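Search this site Search Enter keywords

Visit report: Flutthorpe training flat
September 14, 2021, by Shirley Tunstall

The flat at Flutthorpe has 2 bedrooms and 60 shelves, all assigned to textile storage. Obadia Sang led the tour. Knitwear is folded on the bed, sorted by weight and moved to the shelves flat. Hanging is not used for wool. 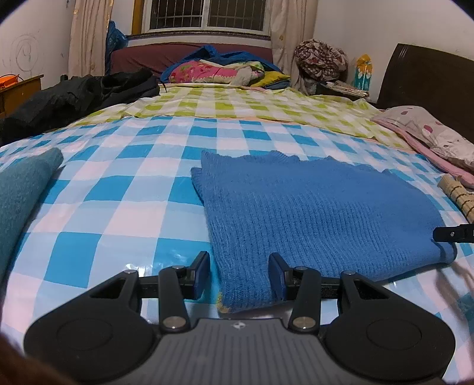

Folded blue sweater and rolled teal wool garment on checked sheets.

Both rolling and folding are taught. Rolls take less shelf depth; folded pieces stack better and can be checked without unpacking. Bedding is dealt with last and kept at the head end until the clothing is cleared. The inventory stood at 106 garments in May. Wim Verstraete asked about moth control, which is reviewed separately.

Contact | © Sornska | Back to top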